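Heltoso Children's Resource Library
Caring for the Collection

Cleaning and Checking Painted Wooden Blocks

This page sets out the procedure for cleaning, inspecting and re-shelving painted wooden cubes held in the Heltoso lending collection. It applies to loose blocks and to boxed sets with activity cards. Member centres that keep their own blocks are welcome to adopt it. The collection held 2,421 individual blocks at the August stocktake, and most of the damage recorded then was caused by soaking.

Before you start

Allow 60 minutes for a full tub. Work at a table with good natural light, as small chips in darker paint are difficult to see under fluorescent tubes. You will need:

Two clean cotton cloths, one for washing and one for drying
A shallow bowl of lukewarm water
Mild, unscented dishwashing liquid
An old soft toothbrush
A drying rack or a folded towel
Fine sandpaper
The set's contents card

Do not use bleach, methylated spirits, furniture polish or disinfectant wipes. Painted wood must never go in the dishwasher or be left standing in water.

Step 1. Sort by colour

Tip the tub out gently and group the blocks by colour. Compare each group against the contents card and write any shortage on the back of the card, with your initials. Blocks that belong to another set should be put in the tray marked Bultport, where the branch staff will match them.

Step 2. Dust

Wipe every face with a dry cloth. Go along the edges as well as the flat surfaces, and brush out any grit before water is introduced. Grit dragged across a wet face will scratch it.

Step 3. Wash

Add a few drops of dishwashing liquid to the bowl. Dip a corner of the cloth, wring it out until it no longer drips, and wipe one block at a time. Dark scuffs on the upper edges are usually transferred from other toys or from shelving and will often lift with the toothbrush. Use short strokes and light pressure. If a mark has not shifted after a minute, leave it; a scuffed block is perfectly acceptable for lending, and repeated scrubbing thins the paint.

Go over the block again with a cloth dampened in plain water to remove the soap.

Step 4. Dry

Dry each block by hand straight away, then stand it on the rack with space on all sides. Leave overnight. Do not place blocks on a heater or in direct sun, which can cause yellow and red paints to fade unevenly.

Step 5. Inspect

Run a fingertip along all the edges. Withdraw a block if you find:

Flaking paint, or bare timber on more than one corner
A split that catches a fingernail
A sticky surface after drying
Teeth marks that have broken the paint

A single rough corner may be smoothed with fine sandpaper, working along the grain — never across a painted face. Wipe away the dust before the block goes back. Withdrawn blocks are entered in the repairs book and passed to Renato Huenchumán, who holds the spare stock.

Step 6. Check the activity cards

Cards printed with heavy black outlines should be wiped with a barely damp cloth and dried flat under a book. Replace any card that has curled, as blocks will not stand evenly on it.

Step 7. Repack

Place the cards at the bottom of the tub and the blocks on top, one colour at a time. Close the lid only when everything is fully dry. Sign the contents card and return the tub to its numbered shelf.

How often

Sets on loan are cleaned each time they are returned. Sets kept in the playroom are cleaned every 29 days under the current roster. Questions about the roster should be directed to Kendra Zacharias at the front desk.

Replacement contents cards can be requested from the same desk, quoting the number on the tub lid.
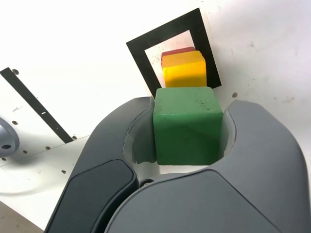
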